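Home Kitchen Laundry Workshop Storage
4 min read

Washing Up by Hand Without Wearing Out the Basin

A glossy white basin shows everything. Tea, grit and pan marks all stand out, and most of the damage comes from scrubbing too hard with the wrong thing. The one in our kitchen at Luvgate is 7 years old and still has its shine.

Start with a clear bowl. Any crumb or seed left in the bottom gets dragged around under the first heavy dish, and over time that dulls the surface. Look at the flat parts beyond the rim too - small dark bits are easy to spot on white and take one wipe with a damp cloth.

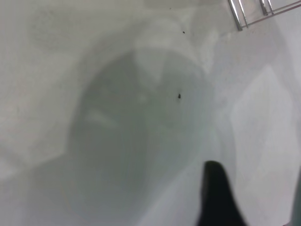
Cleaning the basin

Use dish soap and a soft sponge for everyday dirt. For tea stains, spread a paste of baking soda and water, leave it for about 80 minutes, then wipe and rinse. Skip steel wool and gritty powders. If the shine has gone patchy, check the maker's care sheet before you buy a polish, as some finishes don't take it.

Lime builds up near the drain first. A cloth soaked in white vinegar will loosen it. Don't leave vinegar on overnight, and never mix it with bleach.

Colored dishes

Matte dishes need a little more care than shiny ones. Cutlery leaves gray lines on them, which look like scratches but are usually metal rubbed off the knife. The same baking soda paste takes off most of them.

Wash one plate at a time and hold it by the rim. Turn it over and do the underside as well, where grease collects and then gets passed on to whatever it is stacked on.

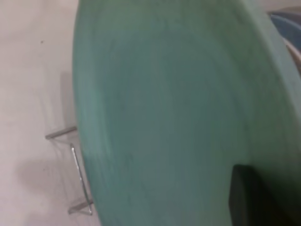 Rinse in warm water and stand the plates up to drain, with a gap between each one. If you stack them, put a paper towel between every 2 plates, and keep the heavy ones at the bottom.

Change the sponge when it starts to smell. Ours gets cut in half and moved to the workshop, where it does for paint trays.

More in Kitchen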